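Katalin Hajdu has been baking the same walnut loaf for 56 years, and when I sat down at her kitchen table in June she had one cooling for me (and a second, wrapped, for the train home!).

"My mother never owned a scale," she told me, pouring more coffee than I had asked for. "She'd hold the flour in her hands and say, yes, enough. When I finally weighed it, it came to 635 grams, and I've kept to that ever since."

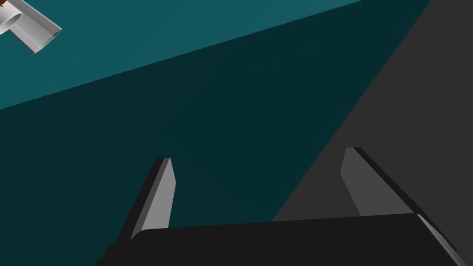
On opening the shop

Kerekes, her little bakery, came later, with a secondhand oven and over 300 loaves in the first week. "I cried on the flour sacks," she said, laughing. "Then Mio Nakajima came in and bought six rolls, and she's been coming back ever since."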